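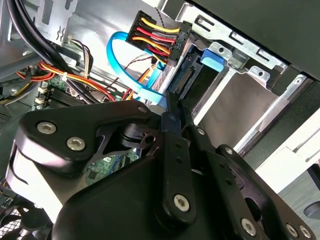
Salim Okoth had kept his old desktop in a hall closet in Villcombe for years before he heard that the county would take it. He did not want to put it out with the trash, he said, and he did not know what was still on the drive.

Households in his position will have a new place to go starting in September, when Laizer Reuse opens a drop-off counter for used computers at its Jotthorpe building. The counter will accept desktops, laptops, monitors, keyboards, mice, printers and loose cables from residents of Jotthorpe, Villcombe and Tistley. There is no charge for computers and laptops. Monitors and printers cost $10 each, payable by card or check.

The service replaces the twice-yearly collection in the Tistley fairgrounds parking lot, which has ended. Residents who received a postcard for the fall collection should disregard it.

"The lines at the fairgrounds were long and people were missing work to stand in them," said Tatu Tanui, operations manager at Laizer Reuse. "With a counter that is open all year, you can come by when it suits you."

The counter is on the north side of the building, next to the loading dock. Drivers should use the second entrance and follow the yellow signs. Parking is limited to 30 minutes. Staff will carry heavy items in from the car on request.
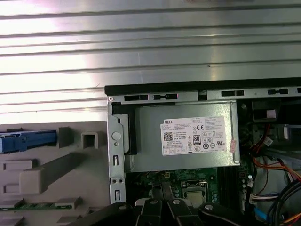

Each desktop and laptop brought to the counter is logged, given a tag number and checked to see if it can be used again. Machines that pass are cleaned, fitted with a blank drive and offered to schools and libraries in the three towns before they go on general sale. Machines that do not pass are taken apart for working parts — mostly memory, power supplies and fans — and the remaining metal, board and plastic are sorted and sold to recyclers.

Drives are handled separately. Every drive is removed and either erased or shredded, and the customer chooses which when filling out the form. Shredding is done on site. A certificate listing the drive's serial number is mailed out within 10 working days, or can be picked up at the counter. Residents who would like to keep their drive may ask for it to be removed while they wait, at no cost.

Laizer Reuse advises residents to copy any files they want before they come in. Staff cannot recover photos or documents for customers, and a machine cannot be returned once the form has been signed.

Households may bring up to 3 desktops or laptops per visit. Businesses, churches and clubs with larger loads need to book a pickup by phone and should allow 2 weeks. Pickup fees depend on distance and are listed at the counter.

The counter does not accept televisions, microwaves, smoke alarms or loose batteries. Laptop batteries that are swollen or leaking should be left in place — do not try to remove them — and pointed out to staff on arrival.

Opening hours are 8 a.m. to 5 p.m. on weekdays, with the last drop-off at 4:30 p.m. The counter is closed on public holidays. Forms are available at the town halls in Villcombe and Tistley and may be filled out ahead of time.

Media contact: Tatu Tanui, Laizer Reuse, Jotthorpe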